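Section 7. Running the Molleo at an open day

This section assumes the unit has been unpacked, charged and paired as set out in Section 2. If it hasn't, and your doors open in an hour, go and read Section 2 anyway. The doors can wait.

7.1 Before visitors arrive

1. Walk the floor between the displays and pick up anything trailing. The base will find an extension cord before you do.

2. Load the HARVEST STALL routine from the Demonstrations menu. The routine beside it, HARVEST ROW, is for Ulgate greenhouses and moves at a very different speed.

3. Set the fruit out in the crates. Use artificial fruit only. The grip settings for this routine were tuned on it, and real grapes at Trarnitgate lasted until the second group of the morning.

4. Run one full cycle with no one watching. Confirm that both hands report READY.

Note: The routine takes 58 seconds per bunch. Visitors will tell you it feels longer. Have something to say.

7.2 During the demonstration

5. Press START and step back behind the marked line. Visitors should already be there, although in our experience at least one will be leaning over it with a phone.

6. Let the two-handed hold finish before you start talking over it. The pause is deliberate — the arms are sharing the load and checking each other's grip.
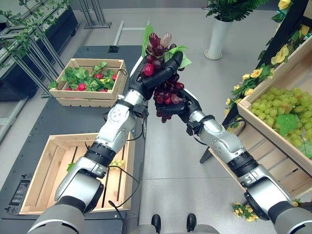 7. If a bunch is dropped, press HOLD, pick it up yourself and press RESUME. Do not press START again. START begins from the first bunch, and the Molleo has no sense of embarrassment about reaching for fruit it has already moved.

Caution: Never hand fruit directly to the unit while it is running, even if a small child asks very nicely.

7.3 Packing up

8. Choose PARK and wait for the arms to fold. Don't help them.

9. Wipe the fingers with a dry cloth and check the wrist cables for rubbing.

10. Write down the cycle count from the status page. Hand service falls due every 1,000 cycles. The Peng showroom unit came back to us at 1,154, with a note saying it had been "a bit grabby lately".

For fault codes, see Section 8.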